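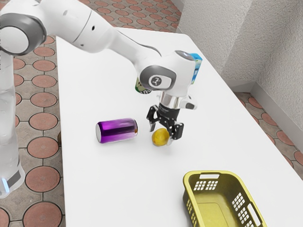

Gripper open above the lemon, basket still empty. Clirnimau tabletop task, simulation.

Print this page | E-mail this page

1/ We rewrote our house rules for simulated pick-and-place testing this month. The old document had grown to 59 rules and people were following maybe half of them. Posting the ones we kept, in the order they appear in the new version. Take what you can use.

2/ Background for anyone new. I run evaluation at Bruter, out of the Bronville office. Clirnimau is our internal set of tabletop tasks. An arm picks up grocery-type items and puts them in a basket. The policy gets camera views and a text instruction and has to do the rest.

3/ Rule 1. Write the success condition before the first run. For basket tasks ours reads: the named object is inside the basket, below the rim, gripper open and clear of the object, and all of that holds for 2 seconds. If you change a word of it, the old results go in a separate table.

4/ Rule 2. Touching is logged apart from grasping, and grasping apart from lifting. A fingertip against the side of a lemon is a contact. We had three people labeling the same runs three ways until this was on paper.

5/ Rule 3. Every episode has a step limit and the limit is the same for every policy you compare. Ours is 300 steps. A run that hits the limit is a failure even if the arm was on its way down to the basket. People argue with this one every time. It stays.

6/ Rule 4. Fix your seeds and publish the list inside the team. Object positions, which way a can is lying, lighting, camera offset, all of it comes from the seed. Two policies get compared on the same list or they don't get compared.

7/ Rule 5. Vary the pose on purpose. Cans standing and cans on their side are different problems for a two-finger gripper. A lying can may roll when you brush it. Report the two separately. An average over both hides which one you are bad at.

8/ Rule 6. Leave the other objects in. We used to test with one item on the table and everything looked great. Now the default is a mixed table, and bumping a neighbor is counted. It doesn't fail the run by itself, but it goes in the report in its own column.

9/ Rule 7. One instruction per episode, written the way a person would say it. "Put the lemon in the basket." Keep a list of rewordings and use the same list for everybody. No fixing the wording after you see a policy struggle with it.

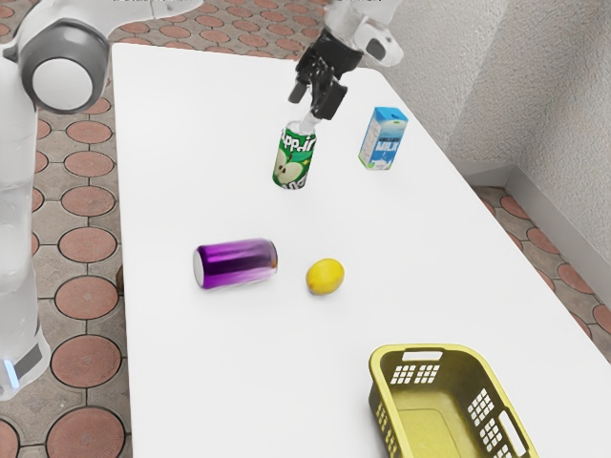

10/ How many runs do you need before you report a success rate?

We ask for at least 50 per task and per object pose, on the fixed seed list, with the interval printed next to the rate. With fewer than that you can still share the result inside the team, but it has to be marked preliminary and it can't go in a release note.

11/ Rule 8. Watch the failures. The script gives you a number and a person has to look at why. For the last release we went through 1,548 episodes and a person viewed every failed one. It took most of two weeks. We found a bug in the basket check on day one, so I'm keeping the rule.

12/ The bug, in case you have the same one. Our check used the center point of the object against the footprint of the basket. An item balanced on the rim passed. We now test the object's whole bounding volume against the inside of the walls, and the height of its lowest point against the floor of the basket.

13/ Rule 9. Check the physics before you blame the policy. Look for fingers passing into objects, things vibrating at rest, items that jump when the gripper closes. Friction and mass values go in a file with a version number. Anyone who edits that file writes a line about what changed.

14/ Rule 10. Don't drop bad episodes quietly. If the simulator misbehaves, the episode is marked invalid, rerun once on the same seed, and both are kept. If more than a few are invalid, stop and fix the scene.

15/ Rule 11. Training scenes and test scenes are kept by different people. This is the one we borrowed from Charbonneau, our sister team. They keep test layouts in a location the training jobs can't read. We copied the setup and it cost us an afternoon.

16/ Rule 12. Camera settings are part of the test. A small change in angle can hide an object behind the wrist for most of the approach. Write down position, field of view and resolution, and treat any change as a new test condition.

17/ Rule 13. A simulation result is called a simulation result. In slides, in the title of the plot, in the e-mail to sales. We had one chart travel through four meetings without the label and end up in a customer deck.

18/ Rule 14. Nothing moves to the hardware cell on a sim score alone. There is a separate checklist for that: speed and force limits, workspace limits, stop button tested, a trained operator present. Our sim rules don't replace any of it, and they don't replace the safety standards that apply to your site. Read those first.

19/ What we cut. Rules about file names (the script does it now). Rules about who approves what. A long section on plot colors. Nine rules that said "be careful" in different ways.

20/ What we haven't settled: how to score a run where the arm puts the right item in the basket and knocks another item off the table. Right now it's a success with a note. Half the team wants it to be a failure. I lean that way too, at least for glass.

21/ We review the list every September. The whole thing fits on two pages now. If you have a rule that has saved you trouble and it isn't here, reply and I'll bring it up at the Wednesday meeting.

Print | E-mail

Comments

benchnotes
Rule 3 is the one we fight over too. We log "time to limit" as well, so you can see how close a run was without calling it a success.

sim_to_shelf
Do you rerun the baseline when the physics file changes? We skipped that once and ended up comparing against a number from the spring.

tinworks
For 20, we call it a failure if anything leaves the table. Simple to check and simple to explain to the customer.

palletjack7
Could you post the rewording list from rule 7? Even ten lines of it would help. Ours are all variations on "pick up" and "place."

benchnotes
Seconding the rewording list.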